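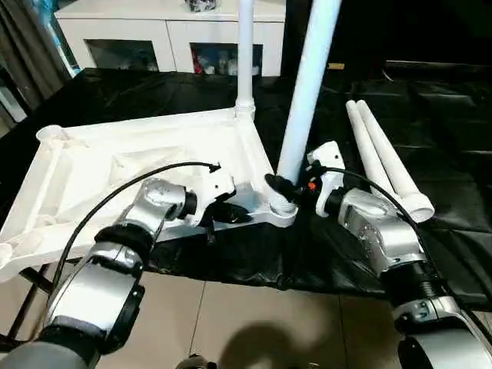

Fitting the legs on a plastic chair base with two robot arms, chair upside down on the floor sheet.

Tips from the Ornell robot club: putting plastic chairs together with two arms

These notes come from our February build project. The task is a white plastic chair that ships as a molded base with tube legs. A person can fit the legs in a few minutes. The club's job is to have the arms do it, and most of what we learned concerns the floor and the parts more than the code. Much of it helps if you are doing the same job by hand.

Put down a sheet first
We use a plain black plastic sheet on the tile. White parts show up well against it, for the cameras and for people. It also keeps grit out of the sockets. Pull the sheet flat and check for folds under the base before you start. A fold lets the base rock when a leg goes in, and the leg ends up crooked. Wipe the sheet with a damp cloth at the end of the session and let it dry before you fold it.

Check the sockets
Run a finger inside each socket and feel for burrs left from molding. Trim them with a craft knife, blade pointing away from you. Do the same around the rim of each tube. One burr cost us most of an evening. If a leg won't start by hand with light pressure, don't ask the arm to force it.

Keep the spare legs where you can reach them
Lay the waiting legs side by side at the right edge of the work area, all pointing the same way. If one rolls, tuck a folded rag against it. The right arm picks, so they go on the right. If you are working by hand and are left-handed, swap this around.

One hand holds, one hand fits
The left gripper rests against an inside corner of the base and stays there. The right gripper takes the leg low down, close to the socket. Gripping high feels easier but the tube tips. Start the leg with a slight lean, bring it upright, then push. When we tried to push straight down from the beginning, the leg caught on the rim.

Mind the cables
Leave a generous loop between the arm and the gripper. Before each run, move both arms through their full reach by hand and watch for snags. Kristof Van Dijk runs this check for the evening group and will send you back to do it again if you skipped a side.

Write down your settings
Team Peeters kept a notebook with the grip force, the speed and the result of each try. Their log has 403 lines. Team Trirnen kept theirs on scraps of paper and had to repeat 58 runs after a bag got thrown out. Use the notebook.

Before you turn the chair over
Stop the arms and switch off power at the wall. Pull gently on each leg. Turn the chair over with two people, set it on bare floor and press on the seat with both hands before anyone sits down.

Session limit is 6 people around the sheet. Shoes on, sleeves rolled up, long hair tied back. Parts go back in the low cabinet by 8:30 p.m.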